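Clothes question: does leopard print go with a plain tan skirt?

Asked by Etelka Fekete, Daltbridge
I have a top with a tan background and dark brown and black spots. Would a tan skirt be too much?

2 answers

Fraser Swanson
Fine if the tans are close. If not, wear black — it picks up the darker spots.

Aitana Benítez
depends on the skirt. I paid almost 30 for a tan one and never wear it

Added by Aitana Benítez in January:
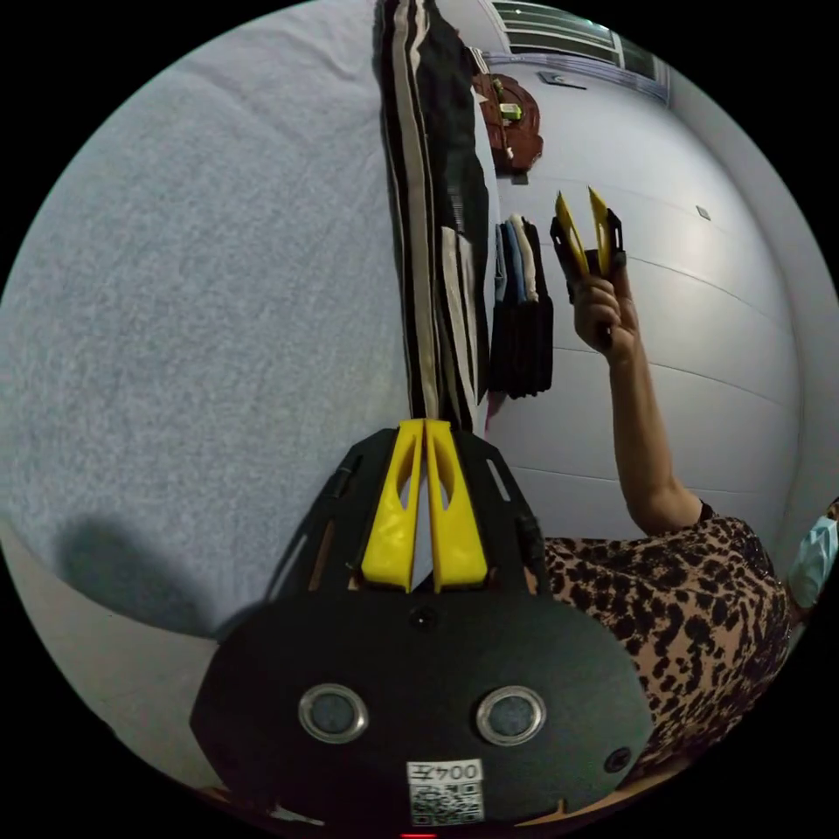 Leopard-print top, tan with brown and black spots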